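HOSP 361: Table Service and Room Setting
Notes for session 3: Trays

Most of you have carried a tray before and believe this session is beneath you. It is worth 11 marks in the practical, and last December the marks for carrying were the worst of any component, folding included. Bring a tea towel.

What counts as a tray

For our purposes a tray has a flat base and a raised rim, and you can carry it with something on it. A board has no rim. A platter is for food that touches it directly. The Okberg catalogue uses all three words for the same object on facing pages, so please don't cite it in your written work.

Rims

Look at the rim first. A low one lets you slide a plate off sideways at the table, and lets the plate slide off sideways in the corridor too. A high one holds everything in and catches your knuckles each time you set down a saucer. The dining room at Fotville went through both kinds in a single year and then went back to carrying plates by hand, a choice I respect.

Corners matter more than students expect. Square corners collect crumbs and a brown paste of unknown origin. Rounded ones wipe clean in one pass of the cloth. Run the cloth along the crease where the rim meets the base as well, as that's the bit the examiner will put a finger in.

Finish and colour

Wood-grain finishes remain popular with cafés that would like to look like a cabin. The pattern doesn't tell you what the tray is made of, and a fair number of them have never met a tree. Turn it over and read the underside before you put it anywhere near a dishwasher. If there's no label, wash by hand in warm water, dry straight away and stand it on edge.

Glossy surfaces show fingerprints and let glassware travel. A damp napkin laid flat under the glasses fixes the second problem. For the first, hold the tray by the rim and stop patting it.

Setting down

Clear the space before you pick the tray up. I will keep writing this on the board until someone does it.

Keep the whole base on the table. An overhanging tray is a lever, and the customer's elbow is on its way. On a white top, leave a visible margin of table along the side nearest the guest so they can tell where one ends and the other begins. Lower the near edge first, then the far edge, and take your fingers out from the sides. Fingers left underneath will be trapped there while you smile at table nine.

Loading

Heavy things go in the middle, tall things behind them, and handles point in toward the centre. Teapots count as heavy even when empty. Kacper Wasilewska's demonstration with the Trorex pot set is on the course page, and the part where he says a word is staying in.

Unload from alternate sides. Taking everything off the left first is a fine way to discover where the weight was.

For next session

Read the Guerreiro chapter on linen, skipping the history. Practise one full carry at home, loaded, from the kitchen to a table and back, with a door in between. Write up what went wrong in about 100 words. If nothing went wrong, add a soup bowl and try again. 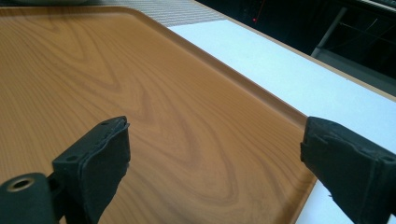
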